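Gasetti Cups: recordings with a hand-held gripper, and the jaw closing fault

README, revision of 2024-04-17
Maintained by Cledwyn Nicholas, Millthorpe

Please read the section "The fault" before you train anything on this set. A part of the recordings has a wrong value for the jaw opening, and the error is not easy to notice if you only look at the video.

What is in the set

The set has 200 recordings of one kind of task. A person holds the gripper by hand and works with light cups which lie on a soft, patterned cover. The camera is mounted on the tool and looks forward between the two jaws. For each recording there is a video file, a file with the position of the tool, and a file with the jaw opening in millimetres. The three files share one clock.

We chose light cups on purpose. A paper cup gives almost no resistance, so a small error in the jaw opening makes the difference between holding and crushing. The pattern on the cover is also on purpose, as our older set used a plain grey mat and the models learned to depend on it.

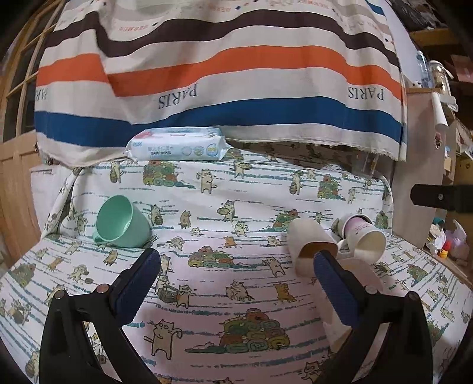 The starting position of the cups was changed by hand between recordings. We did not follow a written plan for this, and you should not treat the positions as random in the statistical sense. The person who records is right-handed and I believe this can be noticed in the data.

The fault

In 13 recordings the jaw opening file says that the jaws are more open than they were. The error begins at zero and grows during the recording, up to 2 mm at the end. Two millimetres does not sound like much. For a paper cup it is enough.

We found it when we ran a trained policy on the robot arm in August. The arm went to the cup correctly, closed, and then continued to close. The cup was flattened and the motor of the gripper went on pulling until the current limit stopped it. The first time we blamed the policy. The second time the current limit did not act for several seconds, and one of the jaw pads came off its arm. No person was hurt, but a hand was near the tool shortly before, and this is the reason why I write about it in a README and do not leave it in our own notes.

The cause was a set screw in the Layug encoder mount of the hand-held tool. It had become loose, so the encoder disc slipped a little each time the jaws closed firmly. The software resets the zero at the start of each recording, which hid the problem from us – every file began with a correct value.

What we changed

The set screw now has thread locker, and we check it before each session. The recording program compares the jaw opening at the start and at the end with the jaws fully closed, and refuses to save the file if the two values are not equal within the tolerance.

On the robot side, the current limit is now handled in the motor controller itself. Before, it was handled in our Python process, and this process could be late when the disk was busy. I consider this the more serious of the two mistakes. Please check how it is done on your own arm before you run a policy with closing force, also if you do not use our data.

How to use the affected recordings

The 13 recordings are not deleted. They are listed in the file jaw_fault.txt and carry the flag jaw_ok = false in the index. The video and the tool position are good and you can use them for work which does not need the jaw opening. We tried to correct the values afterwards with a straight line, but the slip happens in steps and the result was not reliable. Please do not do this.

If you downloaded the first release, your index has no jaw_ok column. In this case download the index again; the other files are the same.

Known limits

Each jaw file has 1000 samples, also when the recording was shorter. The rest is filled with the last value, so remove this part before you calculate speeds. The wide lens bends straight lines near the border of the picture, and the calibration is less exact there. Cups which lie partly behind another cup have no separate label.

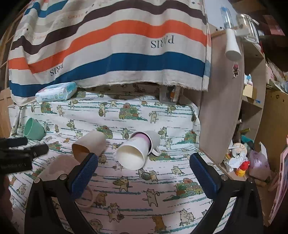

Ciniline wrote to us after the first release that they had the same slip on their own tool, but with the opposite sign: their files said the jaws were more closed than they were, so the arm dropped the cups and no one thought of it as a safety matter. They asked that we print the sign of the error in the index as well as the flag, and they suggested a painted mark across the screw and the mount, which shows at once if the screw has turned.

We added the column jaw_sign after this letter. The painted mark is also in use at Millthorpe now – white paint is easiest to see on the black parts.

Reporting problems

If you find a recording with a drift which is not in the list, open an issue with the recording number and a plot of the jaw opening. Please write also which release you have. If your arm did something dangerous with a model trained on this set, write this in the title of the issue, and I will read it first.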